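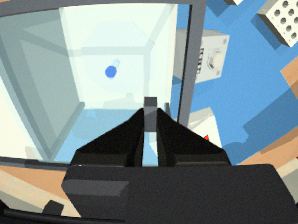
Clear-sided enclosure, blue mat next to it

yaneth_f
Right, I need opinions. I want to start my tomatoes and chillies indoors this year and I keep going round in circles over a proper see-through enclosure versus trays on the windowsill. The big ones are 300 quid before you've bought a single seed! Is it worth it in a north-facing flat?

Gorko13
No. Windowsill, clear lids, cheap light on a timer. I did 13 chilli plants like that last spring and they were fine by May.

NTicona
Disagree with Gorko, sorry. North-facing is the whole problem. Mine went leggy every single year until I boxed them in with a light and kept the warmth steady. I got a Vultelik second hand in November (people sell them off once the season's done) and paid less than half.

Gorko13
Leggy is light though, isn't it? You could hang the same light over a tray and skip the box.

NTicona
Light AND draughts. My windows are terrible.

yaneth_f
Mine too — you can feel it on your neck when you sit there. Does the damp get bad inside one?

teo_guzman
It does if you never open it. I lost a whole tray of basil to mould. Prop the door open for an hour after breakfast and water from underneath. And put a mat down, I ruined a bit of worktop.

Gorko13
So that's 300 for a box plus a mat plus mouldy basil. I rest my case

yaneth_f
Ha. Might look for a used one and do half and half. Anyone grown Purnitz from seed btw? The packet says 500 seeds which seems mad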